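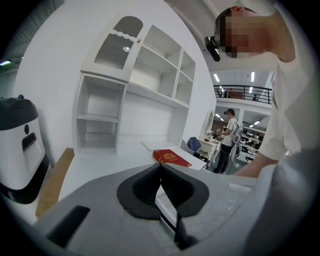 The hutch, against the white wall.

3 min read

November, 7:40 p.m.

Desk again. The hutch had been creeping forward, so the first job was to measure it before touching anything. The desk is 132 cm wide by 600 mm deep (I know, two units, the tape has cm on one edge and the old sheet is in mm). Back edge of the hutch was 5 mm off the wall on the left and flush on the right. Loosened both fixing screws a half turn, pushed the left side back, tightened. Checked with the level on the middle shelf. Bubble sits slightly right of center, same as last month. The floor is the cause and I am not shimming it this year.

Shelf pins: one had worked partway out. Pressed it in with a thumb. It holds, but the hole is worn and I should put a drop of glue in it before loading that shelf with anything heavier than paper.

Sena Adjei called while I was on the floor looking for the hex key. She wants the Gedport binders back by the end of the month and thinks I have all of them. I have two. Kofi Amissah signed for the others, and I sent her a copy of the sheet with his initials. She was not pleased but accepted the sheet.

Then the drawer. The rule I settled on in the spring was that the drawer takes soft items and short cables, and paper goes up on the hutch. The rule has not been followed, mostly by me. Receipts from Kinonari were in there, and a shipping note from Sulemana for an order of 2,000 labels that I had already reported as missing paperwork. Will have to write to Yaw Fiadzo and withdraw the complaint.

Drawer slide notes, for next time:
- Left runner drags over the last part of its travel. Wiped it with a dry cloth, no change.
- Right runner is fine.
- Stop tab is intact on both sides. The drawer can be pulled fully forward without supporting it.
- No oil. Oil collected lint last time and made it worse.

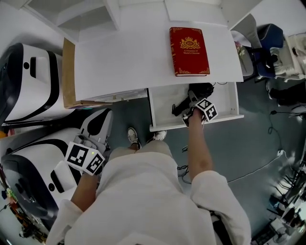 Drawer open: black cloth item and one thin cable. The red book on the desktop is "A Treasury of World's Classics."

The cable is a nuisance in a shallow drawer. Laid straight, it catches at the back when the drawer closes. Coiled tight, it springs open and catches at the side. A loose coil with a twist tie is the best I have found. I did not have a twist tie, so it is still uncoiled as of tonight. Added to the list.

The cloth can stay in the drawer. I considered folding it into thirds and standing it on edge, but it slumps. Flat is better, toward the front, so that it is the first thing to hand.

The book has no assigned place. It is a red hardcover with gold corners and is too good to go under the binders. Aba Gyamfi says books belong upright and she is right, but the compartment I would use is already promised to the Dredness folders. Leaving it on the right side of the desktop for now. If it is still there in two weeks, the folders can move.

Open items:
- Glue for the shelf pin hole.
- Twist ties, the coated kind.
- Decide on the cardboard panel at the end of the desk. It stands up well enough on its edge, but it will get bent sooner or later. Nii Ansah asked for stiff card. Measure it and offer it to him.
- Email to Yaw.
- Left runner. Look up whether the pair can be bought singly.

Stopped at 9:15. Back is sore from the floor work. Did not get to the cabinet, and it can wait until the binders are gone. Rice and the rest of the stew for supper.

Contact | © All entries the author | Back to top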